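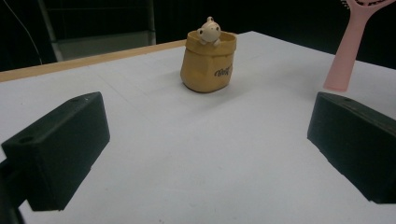 Otter and wildlife hide inspection, Treltcombe Wetland Reserve, Aug 30, 2023. The hide opens to visitors again in October, and last season the otters kept their distance while the roof came down in pieces. The mustard-yellow pot with the little round-eared animal climbing out of it is about as near to wildlife as most of our visitors got. Comments are the inspector's own.

1. Boardwalk, Wynne side (600 feet)
Passed, mostly. Two boards flex near the reed bed. A heron stood on the worse one and declined to move, so it has been rated for herons only.

2. Bat boxes
Checked from the ground, as the license requires. Droppings under three of them, which counts as good news in this line of work.

3. Mink rafts
Clay pads smoothed and reset. Prints on the Flesto raft: duck, duck, and something that had clearly sat down.
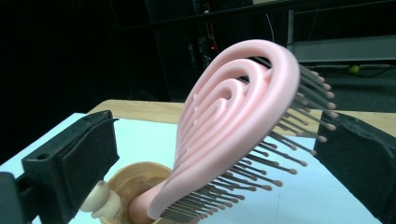 4. Deer fence
Failed. 180 feet leaning toward Breststead, with fur on the lower wire. Fur bagged and labeled — badger, at a guess. Repair before the rut, or the deer will do their own alterations.

5. Hide door and roof
Door sticks. Roof sound. Wasps in the log book cupboard, so the log book is not up to date.

6. Signs
"Quiet Please" sign now squeaks in the wind. Oil it.
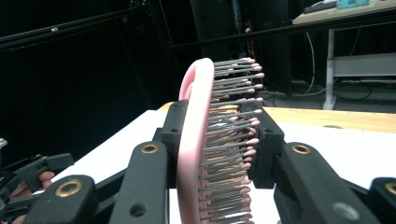 Can visitors bring a dog as far as the hide?
Dogs on a short leash may go to the first gate, 400 feet before the hide. Past that point the otters have right of way.

Next check: after the fence is fixed.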